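About Us

Sandument Tea Service keeps the tea and coffee stations stocked in offices, clinics, waiting rooms and small hotels. We deliver, fill, wipe down and reorder. We also sell the boxes, trays and canisters that hold everything, and we will service ones bought from somebody else.

The business was started by Brian Rweyemamu, who had been running deliveries for an office supply company in Drinden. Tea was a small line on most of his invoices and the one customers complained about most. Boxes of sachets came in by the case, went into a cabinet, and stayed there until somebody needed the cabinet for something else. Meanwhile the bowl by the kettle held whatever was left over from the last meeting. Brian began sorting and refilling the tea for three of his regular stops at the end of his route, and after a while those stops asked to be billed for it.

Dennis Mosoti joined a few years later to run the storeroom and still does. He had worked in hotel purchasing and brought the shelf system we use now: every blend has a fixed place, older cases go to the front, and nothing leaves the building without a best-by date we can read. Today the storeroom is on Wanyama Street, on the ground floor, with a loading door at the side. We carry 199 kinds of tea, infusion and hot drink sachet.

What We Do

A standard visit takes 30 minutes or less. The person on the route opens the tea box, takes everything out, and wipes the compartments with a dry cloth. A damp one is fine on the outside of the box, but the inside should stay dry. Torn or opened packets are thrown away. Anything past its date comes back with us and is credited if we supplied it. Then the box is filled again, older packets in front, and the hinges and glass get a quick check.

We fill by compartment. Each customer has a card on file that says what goes where, and we keep to it from visit to visit so people can find their usual without hunting. Black tea generally goes at the front. Herbal and fruit blends go together, away from anything strongly scented. Peppermint in a plain paper envelope will flavor whatever is next to it, so we ask customers to take mint in foil where there is a choice.

Sachets with a string and tag are stood upright with the tags facing the person opening the lid. It takes a little longer, but a box packed flat gets stirred up within a day, and the bottom layer never gets used. Foil packets can be packed closer together. We leave a finger's width of space in each compartment — if you can't get a packet out with one hand, it's too full.

Our Boxes

Most of our customers use a wooden box with a hinged lid and a glass window. We have tried acrylic, wire racks and drawers. The wooden boxes hold up well, can be repaired, and look right on a front desk as well as in a break room. Dividers are thin so that they don't take up room from the tea. Hinges are the part that wears, and we keep spares in the van for the models we sell. Replacing a pair costs $10, fitted.

We stock the Bindine line in several sizes and can fit dividers to suit larger envelopes. Customers are welcome to put any brand in their box. We don't have a house tea and are not tied to one supplier, so a box may have Lipton next to something from a small packer. What people drink is up to them, and the card on file can be changed at any visit.
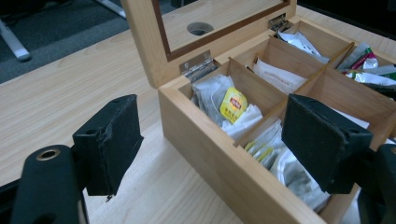 Tea box with the lid open, showing tagged sachets, a paper envelope and foil packets in their compartments.

Who We Work With

Our customers range from a two-chair dental office to a hotel with a tea box in every room. There is no minimum order for stops on an existing route. Off the route we ask for a monthly visit at least, or we can ship refills by mail with a copy of your compartment card so your own staff can do the filling.

Every April we go through the cards with each customer and look at what came back unused. Usually one or two blends get dropped and something new goes in on trial. If the trial packets are still there at the next review, we take them back.

We also set up boxes for conferences and other one-day events. These go out filled and are collected afterward, and only the tea that was used is charged. Please give us a week's notice and tell us whether there will be hot water on site — we don't supply kettles or urns.

Visiting and Contact

The storeroom is open to customers on weekday mornings. You are welcome to look at the boxes, compare sizes and take sample sachets with you. Parking is at the side, next to the loading door.

Sandument Tea Service
1454 Wanyama Street, Drinden

For route changes, missed visits and credits, ask for Dennis Mosoti. For new accounts and event boxes, ask for Brian Rweyemamu.

Page last updated 28 Feb 2023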